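ROB 280: Service Manipulation
Handout 2: Notes from the Tarkbridge open day
Prepared by Thư Ông

Read before the lab session. The visit took place on October 14, 2025, at the Tarkbridge demonstration apartment. Section numbers in parentheses refer to the course reader.

1. Station B: kettle on the kitchen island 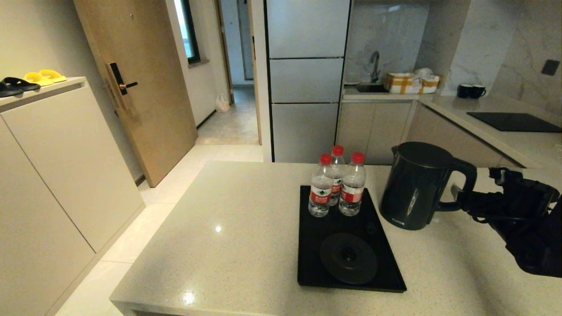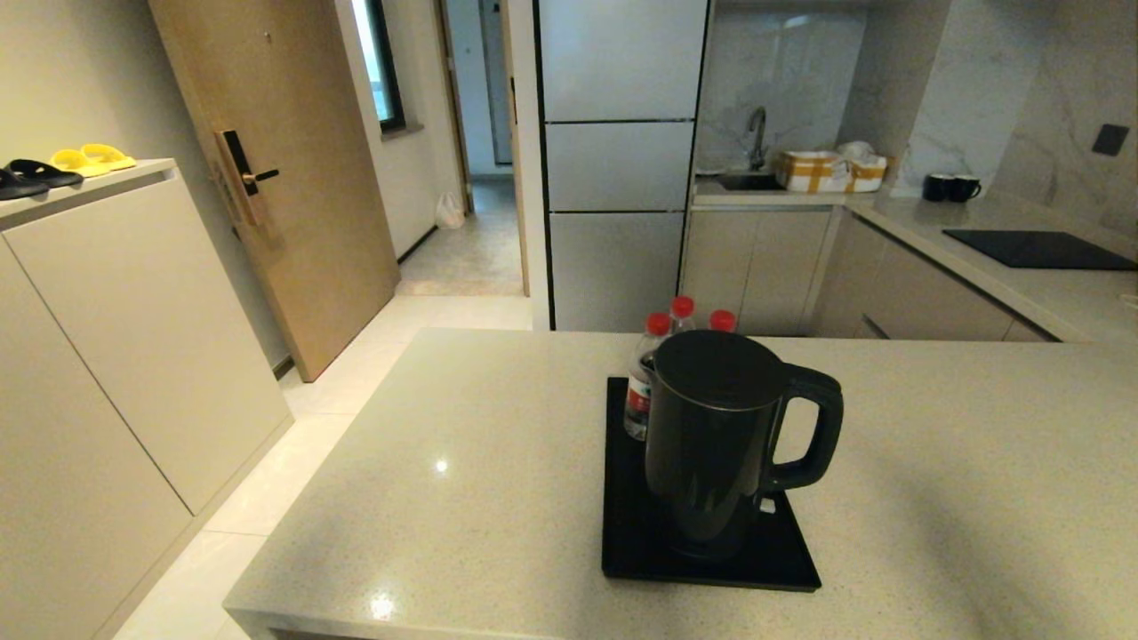 The task at Station B was a single pick-and-place: lift the kettle by its handle, hold it clear of the counter, and return it to the power base. Placement is the harder half. The handle gives the gripper a closed loop to grasp, and a few millimeters of slip there cost little. The base has a raised central connector, and the underside of the kettle must come down over it with small lateral error and almost no tilt. The base shares its tray with three water bottles standing behind it, so an approach from the rear is ruled out and the arm has to come in from the handle side, on the right. Note also that the tray is black, as are the base and the gripper. Depth returns on dark surfaces are often sparse, and a detector that relies on color contrast will separate the red bottle caps long before it finds the connector.

The controller was described by the Javura engineer as a three-phase sequence: free motion to a point above the base, a slow guarded descent, and release on contact. The descent stops when vertical force exceeds a set threshold. If contact occurs too high, the controller treats it as a missed connector, backs off 30 mm and runs a short spiral search (4.3). It does not re-grasp. A kettle that has rotated in the fingers is therefore carried through every retry with the same error.

2. What was said about reliability

Javura reported 189 successful placements in 280 trials during May. The count includes trials that succeeded after one retry. Trials abandoned before the grasp were left out, which makes the figure hard to compare with the Salehi results in the reader. When using it in a report, state both conditions.

3. Station C: drawer opening

Ristar showed compliant drawer opening with a wrist force sensor. The method is the one in 5.1, with a lower stiffness along the pull axis. No trial data were given.

4. For the lab

Write out the placement sequence as a state machine, with one failure transition per phase. Choose a force threshold for a full kettle and one for an empty kettle, and show how you arrived at each. Estimate the lateral error the spiral search can absorb for a search radius of your choice. Bring a printed copy; marked work is returned at the following session.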